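Shoes at the Door
Speaker notes, Hopkin branch library, July evening program, 7 p.m.

Before starting
Check that the clicker works from the side aisle. Last time it only worked from the front row. Water on the lectern. Handouts go out at the end, otherwise people read them during the first half.

Slide 1. Title
Say good evening. Say where the restrooms are. Questions at any point are fine, but long ones go to the end.
The talk is about one small part of the home, the few feet of floor inside the front door, and mostly about the shoes that end up there. No closets tonight. Closets are the October talk.

Slide 2. Why start with shoes
Shoes come off at the worst moment for tidying. You have bags in your hands, the phone is ringing, the dog wants out. Whatever system you have needs to work when you are paying no attention to it.
Ask for hands: who takes shoes off at the door? Who asks guests to? (Don't get drawn into the guest question. It took up half the session at Bedent.)

Slide 3. The walk
Exercise for home. Go outside, close the door, come back in the way you would on a normal evening. Notice where your feet stop. Notice what you hold on to while you take off the first shoe. The storage should be within one step of that place.
Most people find that the rack is on the other side of the hall, under the coats, where it looked right on moving day. The shoes collect in the place where the feet stop. Move the rack to the shoes.
Pause here. People usually want to tell you about their hall.

Slide 4. What should live at the door
The pair you wear most days. Something to slip on for the mailbox and the trash. The boots, in boot season. Everything else goes somewhere else — bedroom, hall closet, under the bed, wherever it fits.
Rule of thumb for a small household: two pairs per person at the door. It sounds strict. Try it for a month before arguing with it.
Dress shoes do badly in a hallway. They get kicked and they get dusty.

Slide 5. Kinds of storage
Go through these quickly, they are all on the handout.
Tray or mat: cheap, good for wet boots, fills up fast, no second level.
Bench with a shelf under it: good if someone needs to sit down. Heavy to move when you sweep.
Closed cabinet, the tip-out kind: neat from the front. The Flovalum is the one people ask about. It is shallow, so measure your longest shoe before you buy anything like it. Also, shoes have to be dry before they go in.
Open rack: next slide.

Slide 6. Open rack on a wood floor 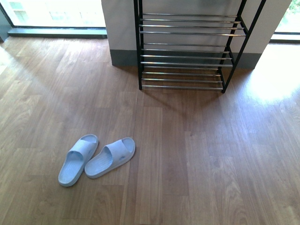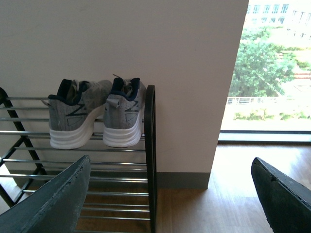

Open racks are the easiest to put things on and the easiest to clean under. Air gets to the shoe from below. A vacuum nozzle or a damp cloth gets to the floor without moving anything big. They weigh very little, so you can try one spot for a week and then try another.
Drawbacks, and be fair about them. Grit drops through the bars onto whatever is underneath. Narrow heels slip between the bars. Light racks slide on smooth floors when someone bumps them. Felt pads help with scratches and make the sliding worse; thin rubber pads are better on both counts. Check the pads now and then for trapped sand.
Someone will ask about weight. Sneakers and sandals are no problem on any rack. For work boots, use the lowest level or a tray.

Slide 7. Which shoe goes where
Everyday pair at the easiest height, which for most adults is the upper level. Children's shoes low down. Slides and slippers can stay on the floor if they have a fixed spot, against the wall and clear of the door swing. Walk it once in the dark. If you kick them, it is the wrong spot.
Toes in or toes out: either works. Heels toward you makes them quicker to grab. Toes toward you makes it easier to tell similar pairs apart. Pick one for the household and let it go if people forget.
Loosen the laces when you take the shoes off. It saves the backs, and you won't be stamping your way into them in the morning.

Slide 8. Wet days
Wet shoes don't go straight on the rack. Tray first, insoles out, newspaper inside if they are soaked. Change the paper once. Keep them off the radiator — glue softens and leather cracks.
Wood and laminate floors both dislike standing water. Wipe up under the tray as well. People forget that part, and it is where the boards swell.

Slide 9. Keeping it going
The evening reset. Set a timer for 90 seconds if that helps. Pairs together, extras back to the bedroom, one pass with a hand brush. Do it on the way to locking the door so that it hangs on something you already do.
Once a month, take everything off, wipe the bars or shelves, tighten any loose screws. Look at what has not been worn. Out-of-season pairs go into a box with a label on the short end.

Slide 10. The Alik building
Use this if there is time, skip it if we started late.
Apartment block, built in 2000, narrow halls, front doors that open inward. The first layout had a bench behind the door and the door hit it every time. We took the bench out, put a rack on the hinge side of the hall past the swing, and hung one hook above it for the bag. The bench went to the bedroom. Total cost was the rack and the hook.
Point to make: measure the door swing before measuring the wall. Tape on the floor is enough.

Slide 11. Questions
Likely ones:
Smell — dry them fully, rotate pairs, baking soda in an old sock.
Renters — nothing in this talk needs a drill except the hook, and there are over-the-door versions.
Pets that chew — closed cabinet, or a higher shelf.

Hand out the sheets. Remind them about the sign-up page for October at the front desk. Chairs go back against the left wall, lights are by the side exit.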